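Reading time: 7 min

Chapter 2
Looking After the Gripper

Before we take a single screw out of anything, I'd like you to spend a little while simply getting to know the tool you'll be caring for. In the first chapter we followed the Zoria hand-held gripper through its working life at Skernstead, where it goes out to lobbies, kitchens and offices and picks up whatever people leave lying on tables. Now we come to the part I'm fondest of (and I know that isn't true of everybody!), the setting up and the upkeep.

A gripper of this kind is a modest thing. It has two fingers, each with a ribbed pad on its inner face, and each finger is screwed to its base. Nearly all the trouble you'll ever meet starts in one of those places: a pad that has worn smooth, a screw that has crept loose, or a pair of fingers that no longer close evenly. So we begin every session the same way, with the fingers wide open and nothing between them, and we have a good slow look before we go near the work.

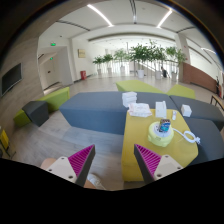
Abena Quartey would rather you closed them first. Her view, which she has put to me many times and always kindly, is that open fingers flatter a gripper, and that a crooked pad only gives itself away when it meets its partner. I've come to think you should do both, open and then closed, and the checklist at the end of this chapter has room for the two of them.

We use cookies to remember your place in the book. Accept | Manage settings

Let's talk about the pads for a moment. The ribs are there to give a little, so that a soft packet and a stiff carton can both be held without much fuss. Dust settles down between them, and a pad full of dust slides. Brush along the ribs, never across, and wipe with a cloth that is barely damp. Our first Zoria pads were changed after 1,130 grips, on January 2, 2023, and when I laid them beside a new pair I was ashamed I hadn't done it sooner.
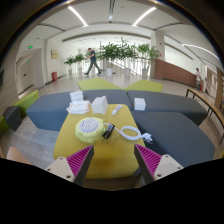

After the pads come the screws. Snug them up a little at a time, going from one to the next and back again, so that the finger settles flat on its seat. If you tighten one all the way down before you've touched its neighbors, the finger will sit at a slight tilt, and you'll spend the afternoon blaming the Kurian controller for it. I certainly have! The Pomusier driver in your kit is the right size, and page 67 shows how to hold it.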